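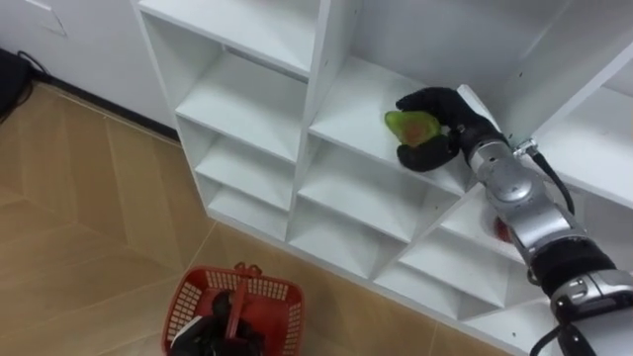 Middle cubby with the green fruit on the cubby floor, one more cubby below it.

**Fruit in an open cubby shelf: leave it on the boards or keep it in a basket?**

Posted by prenwood_flat, October 2024

The bedroom has a tall white cubby unit against the wall, no doors. It is a Cakonia, bought secondhand in April. The kitchen has no free counter, so fruit is kept in the shelf. Two things I want to settle before loading it fully:

1. Does fruit mark white laminated board if it sits directly on it?
2. Is a small plastic basket with a handle a better way to move it in and out? I have a red one with latticed sides.

Room temperature is steady. Nothing is stored in the kitchen fridge except dairy. 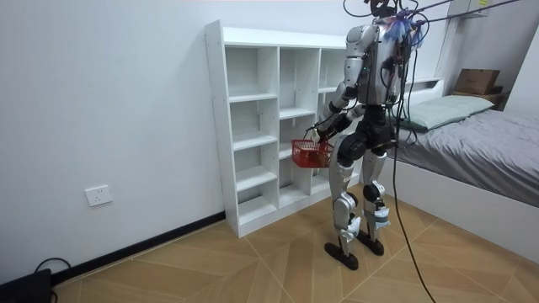 Red basket at the lower-middle cubbies.

**Kubo**

Intact fruit will not mark laminate. Split or overripe fruit will, mostly at the edges, where juice gets under the banding and the core swells. Wipe spills the same day with a damp cloth and dry the joint.

Put a liner in each cubby you use for food. Cut it 2 mm short on every side so it lifts out without catching. Cork or thin silicone both work. Paper holds moisture against the board and should be changed often.

Keep fruit in a single layer. Pears and avocados bruise at the contact point, and the underside is the part you don't check.

**wostinham_shelving**

Just use the basket. I keep onions in mine.

**lower_row**

Agree with Kubo on liners. On the basket: open sides are good for airflow, but measure the handle upright before you plan on storing the whole thing in a cubby. My openings are 30 cm and a basket with a raised handle went in only at a tilt. If yours doesn't clear, use it for carrying and unload by hand. 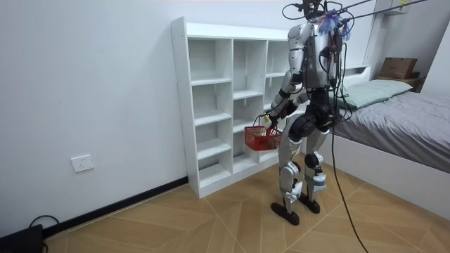 Basket by its handle, in front of the lower cubbies.

I would also use the lower row for heavy items and keep fruit at the middle height. Mine is 46 cm off the floor, easy to see into, and bad pieces get noticed sooner. Anything that is ripening goes in a cubby of its own.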